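4.2 Opening leads and time used at the table

The second set of records concerns the opening lead, the only call or play in a deal of bridge made by a defender before dummy is seen. We treat it separately from the rest of the defence for two reasons. The information available to the leader is fixed and can be rebuilt in full from the auction and one hand. The time taken is also easier to interpret than at later tricks, where a pause may belong to the problem on the table or to one the player expects to meet shortly.

The records come from the Partington and Brindness clubs and from the open pairs at the Salevach congress. All three used the Hidix table recorder, which stores the auction, each card in order of play and the time between one action and the next. After removal of passed-out boards, boards with an adjusted score and boards where the lead was made out of turn, 997 deals remained. Of these, 342 were played in notrump and the others in a suit. Each deal appears once in the set, taken from one table chosen at random, so that a popular lead against a common contract isn't counted many times over.

Lead time was measured from the final pass to the facing of the card. Local practice is to lead face down and ask for questions, and the recorder logs only the moment the card is turned up. The interval therefore includes any questions from the leader's partner and the answers given by the declaring side. The director at Salevach, Elsie Donnelly, supplied her own notes on boards where a long explanation had been requested, and we excluded these from the timing analysis but kept them in the analysis of lead quality. No such notes were available from the clubs. We expect the club times to be longer than the true thinking time by a small amount, and we make no correction for it.

Lead quality was scored by double-dummy analysis. For each deal we found the number of tricks declarer could take after each of the thirteen possible leads, with perfect play by both sides from that point. A lead was given a cost equal to the difference between the tricks conceded and the fewest tricks any lead would have conceded. A cost of zero means only that the card gave nothing away on the actual layout. It says little about whether the choice was sensible on the evidence the leader held, and a singleton king led against a slam can score zero by this measure.

To allow for this we computed a second score by simulation. For each deal the three unseen hands were redealt under constraints drawn from the auction, and the cost of every lead was averaged over the redealt layouts. The constraints were written by hand from the convention cards, using point ranges and suit lengths, with no attempt to model style. Where a bid had two common meanings and the card didn't settle the matter, both were admitted in equal proportion. The simulated cost is the main measure in what follows - the double-dummy cost on the actual layout is reported only where the two disagree.

Figure 2

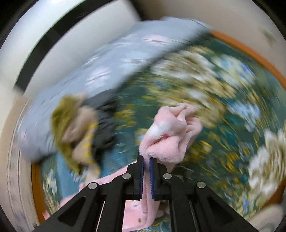
Against notrump contracts, the conventional fourth-best lead from the longest suit was chosen more often than the simulation supports. The difference is concentrated in hands where the long suit was headed by a single queen or jack and the leader had no clear side entry. In these hands a passive lead from three or four small cards had the lower simulated cost at matchpoint scoring, where an overtrick conceded on the opening lead can be worth as much as a contract allowed to make. Players with a strong sequence led from it almost without exception, and quickly.

Against suit contracts the pattern is less clear. Singleton leads did well when the leader held a trump that could be expected to take a ruff, and poorly when the leader held natural trump tricks already. This agrees with ordinary teaching. Leads away from an unsupported king were costly against low-level contracts but close to neutral when the auction suggested that dummy would provide a source of discards. The leaders in our records seem to have recognised the second case only in part, as they avoided such leads at nearly the same rate in both.

The relation between time and cost runs in the opposite direction to the one we expected. Slower leads had a higher simulated cost in both groups of contracts. The obvious explanation is that hard problems take longer and are also answered less well, and most of the association disappears when deals are grouped by difficulty. We defined difficulty as the gap between the best and the third-best suit to lead under simulation, with a small gap marking a deal on which the choice of suit matters little. Within groups, the remaining effect of time was small and its sign varied between venues. We don't interpret it.

One feature survived the grouping. On deals with a very small gap, where any of three suits would have served, leaders took as long as they did on deals with a moderate gap. Time was being spent on choices with almost no consequence. A similar result is familiar from studies of other card games and of chess, and it has some practical weight in bridge, where the clock for a round is shared by all four players and a late finish may be penalised without regard to who caused it.

Twenty-two deals required separate treatment. In these the auction contained a lead-directing double, and the partner of the doubler led the requested suit in every case but 2. The simulated cost of the requested lead depends almost entirely on how the double is modelled. If it is taken to promise length and strength, the lead is clearly best; if it is allowed to show shortness or a single honour, the advantage shrinks and on several deals vanishes. Since the convention cards gave no detail on this point, we report these deals in the totals for lead choice and leave them out of the cost comparisons.

Two limits of the method should be kept in mind. Double-dummy play favours the defenders on some layouts and declarer on others, and at the opening lead it tends to understate the value of leads that work by setting a declarer a guess. A perfect declarer never misguesses a queen. The second limit is that constraints written from a convention card describe what partnerships have agreed to do, which may differ from their behaviour at the table. Both limits apply to all venues equally, and they bear more on the size of the costs than on the order of the leads. The defence from trick two onward is taken up in Section 4.3, using the same deals and the same grouping by difficulty.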